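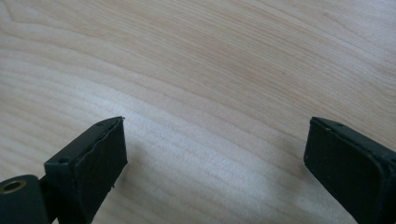 Oil, lacquer or hardwax: what a tabletop finish has to do

A dining table is wiped more often than any other piece of furniture in the house, and most of the damage it suffers comes from the wiping. Water left at the edge of a plate does less harm than a damp cloth dragged over the same square foot twice a day for years. The finish takes that wear first, and the choice of finish decides how the table can be repaired later.

Finishes fall into two groups. Film finishes, such as lacquer and varnish, cure on top of the wood. Penetrating finishes, such as linseed or tung oil, cure mostly within the upper fibres. Hardwax oils sit between the two, leaving a thin layer of wax over an oiled surface.

Film finishes

Lacquer resists water and alcohol well while it is whole. Once it is cracked, moisture gets beneath the film and lifts it, and the grey patch that follows can't be treated from above. The usual remedy is to strip the whole top. The Sánchez workshop, which refinishes restaurant tables, removes old lacquer with a card scraper and sands to 180 grit before recoating. It logged 153 tops last year. On 22 of them the veneer was too thin to sand safely, and these were cleaned and waxed over the old film.

Veneer thickness should be checked before any sanding. Modern sliced veneer is often 0.6 mm or less. An edge under a drawer or a screw hole underneath will sometimes show the layer. If it can't be seen, assume it is thin.

Penetrating finishes

Oil gives less protection against standing water, but a worn patch can be sanded lightly and oiled again without touching the rest. Prirnesetti, a maker of beech and ash tables, ships its tops with 3 coats of oil and asks buyers to add another after the first winter. Coats should be thin. Any oil still wet on the surface after fifteen minutes should be wiped away, or it will cure to a sticky skin.

Rags soaked in drying oil can heat up and catch fire on their own. Lay them flat outdoors until stiff, or put them in a lidded metal tin filled with water.

Testing wear

Tadanix makes a rub tester that draws a weighted felt pad back and forth over a sample board. The Trima hardwax oil we tried was run for 3000 strokes with a damp pad. Gloss rose slightly along the track and the colour held. A second board, given a single coat, showed raised grain well before the end of the run.

Colour

All oils darken pale timber to some degree. Linseed yellows most. Water-based lacquer alters the colour least, though it can look cold on oak. Test on an offcut sanded to the same grit as the top, and judge it by daylight once fully cured.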